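Packing a Snack Gift Box: What Fits and What Survives the Trip

Project report, Packaging and Materials elective
Cárdenas House, ground floor group

1. What we wanted to find out

Our hall sends a gift box to each new exchange student in August. Last year several boxes were opened to find crushed bread and torn wrappers. The question for this project was whether the order of packing makes a difference when the box and the snacks stay the same. We did not look at cost or at how people felt about the snacks.

2. Materials

We used rigid gift boxes with a hinged lid, ordered from Turkska. Each box was packed to a weight limit of 700 grams, the most we could send at the lower postage rate. The fill was a mix of dried fruit in bags, wrapped candy, small pastries and packaged bread. We had hoped to use shredded paper from Fadodow as padding, but it came too late for the first round, so all the results below are for boxes with no padding.

3. Method

We packed 18 boxes in three ways, six of each.

Order A: bread first, then candy, then dried fruit on top.
Order B: dried fruit first, then candy, then bread and pastry on top.
Order C: no set order. The packer took whatever was closest.

Every closed box was dropped from 70 centimeters onto a tile floor, flat side down, 3 times. Then it was opened and each item was marked as fine, dented or damaged. A wrapper with a split seam counted as damaged even if the food inside was whole. The person marking the items was not told which order had been used.

We wrote the marks on paper and typed them into a Neltumix sheet the same evening. Two rows were typed twice and had to be taken out.

4. Results

Order B did best. Four of the six boxes had no damaged items, and the other two had one each. Order A did worst, with damaged bread in five boxes. The bags of dried fruit are the heaviest items and they pressed straight down on the bread when the box landed. Order C came out in between, but the boxes were very different from each other.

The candy packs were fine in nearly every box. The pastries dented easily in all three orders. Being on top helped them less than it helped the bread, and we think this is because they are round and roll toward the corners. 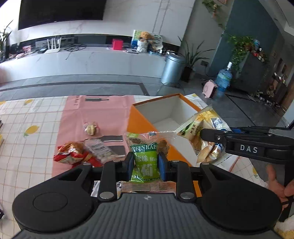

Figure 1. Packaged bread over the open gift box, with a bag of green raisins at the front of the table.

5. Problems

The lid was harder to close with Order B. Bread wrappers have a lot of air in them and sit high, and two boxes needed to be repacked before the lid would go down. We did not record how long the repacking took, which we should have done.

The drop was always flat. A parcel in the mail can land on a corner, so our numbers may be too kind to all three orders.

6. What we would change

Next time we would add corner drops and test the padding. We would also leave out the round pastries or put them in a small inner tray. For the August boxes we have told the hall to use Order B and to keep the bread flat, with the long side of the wrapper along the long side of the box. The packing sheet is taped inside the supply closet door.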